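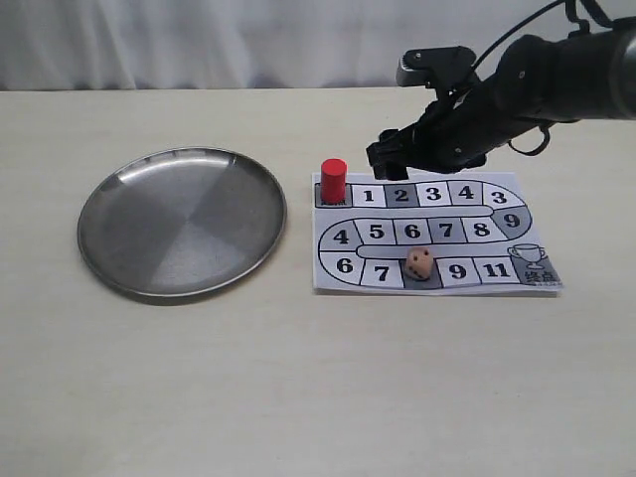 How many people can sit down to one paper track game?

Two to four is comfortable. With five or more the wait between turns gets long for the younger ones, and it's kinder to put out a second board.

I get asked that one a lot at the door of the Stelitz Games Table, usually by a grandparent with one child by the hand and another already under the coats, so I thought I'd put it in the newsletter along with a few other things I've been meaning to write down all summer. As most of you know, our shelf of boxed games has become very grand (thank you, thank you, to everyone who cleared out an attic for us), and yet the game that gets asked for by name is still the plain one: a sheet of paper, a die, something to push along, and a row of squares that bends back on itself until you reach the end. My own grandmother drew hers on the back of wallpaper. We played it on the floor with buttons, and I can still tell you which button was mine.

Tsion Kumsa has spent the past few months looking after our paper games, and she has them in such good order now that I hardly dare touch the folder. She would like me to pass on that sheets should go back flat, with nothing heavy laid across one corner, and that a board which has been rolled up in a bag will relax if you leave it under a big atlas overnight. If you're at the table and it still wants to curl, a bit of the tape with the green backing (top drawer, left side) comes off without tearing. Please don't use the brown parcel tape. We lost a lovely sheep-farm board to the brown parcel tape.

Now, the matter of dice! We bought a bag of 100 small ones two winters ago and I would love to know where they live now. Under the radiators, I suspect, and in a good many coat pockets. If you find one at home, just drop it in the jar next time you come, and not a word will be said.

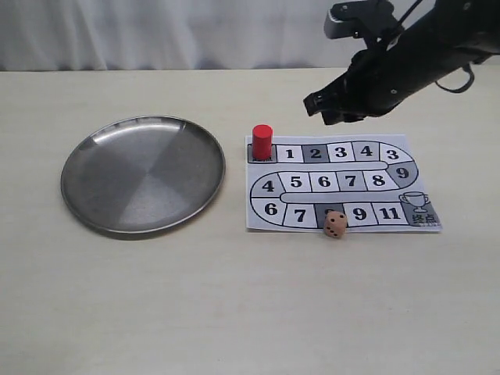
Rolling into something with a rim is the best cure I know for runaway dice, and I have been saying so for years to anyone who'll stand still. People imagine you need a proper tray with felt in it, and those are very nice, but you don't. A round stainless steel plate like the one to the left of the board does very well, being shallow enough that even small hands can reach in, with enough of an edge to stop a die before it goes over. It does ring a little when you throw, and I should warn you that children adore this. Put a folded napkin in the bottom if there's a baby asleep nearby.

Playing pieces are the other thing that wanders off. I'm a great believer in a chunky piece in a strong color, especially on a black, white and gray board, where you want to be able to look up from your coffee and find your place again. Bottle caps will do, so will a painted bit of dowel, and Tiina Tuominen has promised to saw us a fresh batch if somebody can bring her a broom handle that is past sweeping. She can sand them too, but she would like company while she does it.

A few families have asked whether they may make their own boards and leave them with us, and the answer is please do! Draw the squares larger than you think you need, so that two pieces can share one without a quarrel. Shade in the special squares before anybody starts playing, and agree out loud what they mean, whether it's miss a turn or go again or sing something. You can write start and finish in any language you like. We had three languages at one table last month and the only argument was over whether a die leaning on a cookie counts (it doesn't, you roll again).

For those who like to plan ahead, the long board comes out again in December. It runs to 664 squares, joined up from separate sheets, and last time it took the whole afternoon and part of the hallway. We'll be drawing a few replacement sheets before then, as some of the early ones have gone soft along the folds, so if you have a steady hand and a thick marker, do come and sit with us.

We're in the back room at Nidero as before, with tea from the urn and whatever has been baked. If you'd like to borrow a paper game to take home, sign the card inside the folder and tell Tsion which one you've got.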